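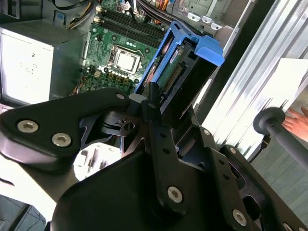 **Used desktop won't see the second stick of memory**

Nurhan Yurt

I bought a used Denano desktop to do our taxes and run the label printer. The listing said two sticks of memory, and both are in there, but the system only reports one. I swapped them and got the same result, so I don't think either stick is bad. The seller, Wattanapong, gives store credit only, and I'd like to fix it myself if I can. Is it the slot?

---

Tullio Parisi

Could be the slot, but check the processor first. A bent pin in the socket will knock out a memory channel and everything else keeps working. Take the cooler off, lift the processor straight up and look across the pins with a flashlight at a low angle. Clean off the old paste and put on new before the cooler goes back. Also loosen the cooler screws a little — too tight on one corner can do the same thing.

---

Suqin Yuan

Had this on a Grunen. Reset the BIOS and it came back.

---

Ya-wen Wan

Try one stick alone in each slot before you pull anything. If it won't start with the stick in one of them, do what Tullio said.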